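Remembering Wilson Huaranga
Notes for the service, January 2020

Slide 1. Welcome. Thank the family first, then the people who drove over from Clarkley. Phones off.

Slide 2. Early years. Born in August, the youngest of five. His mother took in sewing and he learned to hem before he could ride a bike. Pause for the sisters.

Slide 3. Work. Started at McIver on the loading dock, moved to the repair shop after 2 years and stayed until he retired. Keep this short – his old crew will speak later.

Slide 4. Home. The house at 1807 Fastbridge Road. Sunday soup, the radio always on. Mention the quilts, and the 400 he gave away.
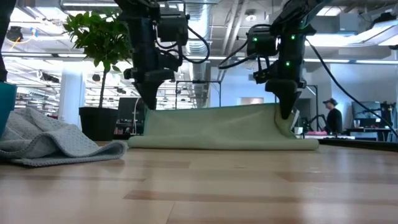
Green cloth on the table.

Slide 5. Last months. Thank the nurses by name (list is in my coat pocket). Read the short letter from his granddaughter. Then sit down – the hymn starts without an announcement. Lunch is in the side hall.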